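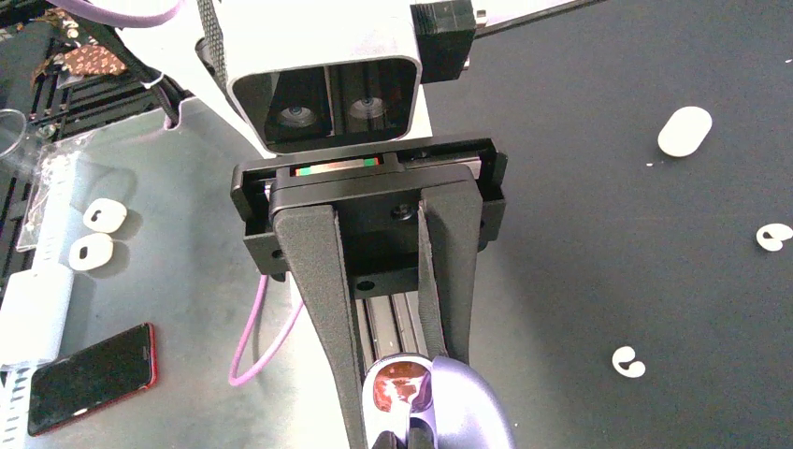
Aisyah Siregar had wanted to drive the arm since May, and when Szabolcs finally got up from the chair and said "Go on, then," she nearly knocked it over getting into it. The controls were two handles on springs, light as spoons. She closed her right hand and, across the room, the black fingers closed too. In the wrist view she could see them reaching down past the purple cable to the lavender thing, its rounded shell all shine, held between the tips, and she laughed out loud. She was holding it! She was three metres away and she was holding it!

"Don't squeeze," said Szabolcs Csizmadia. "It copies everything. If you squeeze when you're happy, it learns to squeeze when it's happy."

"Can it be happy?"

"It can be whatever you are for 38 seconds. That's how long a recording lasts."

She breathed out and loosened her hand by the smallest amount she could manage. The fingers loosened by the same amount. Oh, it was lovely, it was like finding out you had a longer arm that had been kept in a cupboard all your life.

The job was to pick up, turn, carry across and put down. Xiuying Duan had done it 27 times that morning with her sleeves rolled up, and every one of hers was as smooth as pouring milk. Aisyah's first went sideways. Her second was better until the end, when she let go too high and the thing rolled, and she said a word that made Xiuying look up from her noodles.

"Keep that one," Xiuying said.

"The bad one?"

"Keep it, and go and fetch it back. Show Trornel what you do when it rolls. I never drop anything, so from me it'll never find out."

So Aisyah fetched it back. She came in low, missed, came in again from the other side, and this time she felt the handle push very gently against her fingers, the arm telling her there was something there. She turned it over and set it down so softly that she wasn't sure she had, and held still until the light on the desk went green.

"Eighteen more like that," said Szabolcs, "and we let it try by itself."

She did all 18. Her shoulders ached and her tea had a skin on it. Then Xiuying pressed the key, and Aisyah took her hands off the handles and put them in her lap, where they didn't know what to do.

The arm came down low. It missed. It stopped, and then it went round to the other side, exactly as she would have done.

"That's me," she whispered. "Szabolcs, look, that's me!"

Filed under: Short stories / Machines and people
Last updated: July 8, 2022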